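I got to the Fidilel open day a little after ten, which was early enough to get a parking spot and (more important) early enough to get my hands on the grippers before the line formed. If you've only ever tried these things at a trade fair booth, with a foam cube on a table, go to one of these visits! They had us folding clothes on a bed. A proper bed, with a pillow and a duvet and a bedspread busier than my grandmother's.

I started with the Bokier setup, hand-held, two fingers, blue pads. You squeeze, the linkage closes, and you feel very clever until you try it on something soft and black.
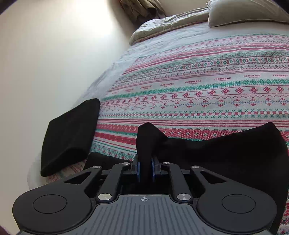 First pinch on the black cloth, blue pads closed on a fold.

My trouble was always the same. I'd go straight down, grab too much, and end up with a little tent of fabric and no idea where the corner was. The trick, according to the folks at the bedside, is to come in low and take just the edge. I had 12 tries and I'd call maybe half of them decent. The Rastent pads are a bit stiffer and I liked them better on a thick hem, but they felt clumsy to me on a single layer. Somebody behind me in line swore it was the other way around, so who knows.

I also asked about weight, as my wrist was complaining by then. The jaws can be swapped in 2 minutes, they told me, and there's a lighter grip on the way in April. Put me down for that one.
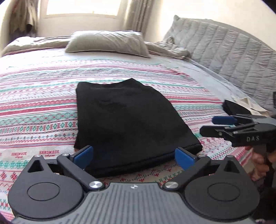
FIDILEL OPEN DAY, upstairs room, April

After lunch we moved on to working with a gripper in each hand, and oh boy, that's a different sport. One holds, one folds, in theory. My hands kept wanting to do the same thing at the same time. What helped was opening the pads really wide before coming down over the hem, then going slow.

The last stop was the Fontes controller demo downstairs, 32 chairs and every one of them taken, so I stood at the back. It's a nice clean screen, though the menus go too deep for my taste. Parking was free, the coffee was good, and I've already signed up for the next visit.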